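Search this site Enter keywords Go

A Second Kitchen on Stiva Street

01/07/2026
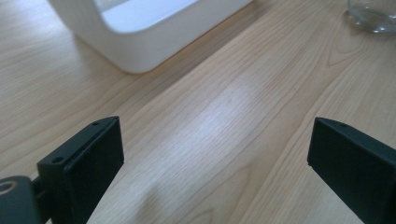

Ji-hoon Pyo signed the lease on the old Katayama shoe store in September, and for most of the fall the windows stayed papered over. People in Borkenance had opinions about what was going in. The guess heard most often was another coffee place. Pyo already ran a lunch counter out by the Asitex plant, open from 10 to 2, and he wanted a dinner room downtown with a short menu and a low rent. He got 1,376 square feet, a back door onto the alley and a gas line that had to be replaced. The tables are pale wood with long streaks of grain running through them, and he left them without cloths.

The menu fits on one side of a card. There is a pork and kimchi stew, a half chicken, cold noodles, and a fried rice that came over from the lunch counter because the regulars asked for it. Most plates cost $16. Kids can get the rice in a small bowl with an egg on top.

"I cooked 100 lunches a day out there and never saw anyone sit down for longer than 20 minutes," Pyo said. "I wanted to see people stay for a second bowl."

They do stay. On the night we went, a family with three children was still there when we left, and the youngest had fallen asleep on a coat. The stew is the thing to order. It comes out very hot, with more pork than the price suggests, and the kimchi is made in the back. The chicken was good but a little dry on the breast side. Ask for extra sauce.

Parking is easier in the alley lot than on Stiva Street, where the meters run until eight. The restroom is down a hall behind the kitchen, past the old shoe store shelving, which now holds rice and canned tomatoes. There is no liquor license yet — Pyo has applied and expects to hear by spring — so for now it is barley tea, soda and water.

The lunch counter stays open. His sister runs it most days, and the fried rice there is still two dollars cheaper. Dinner downtown starts at five, and large groups should call ahead.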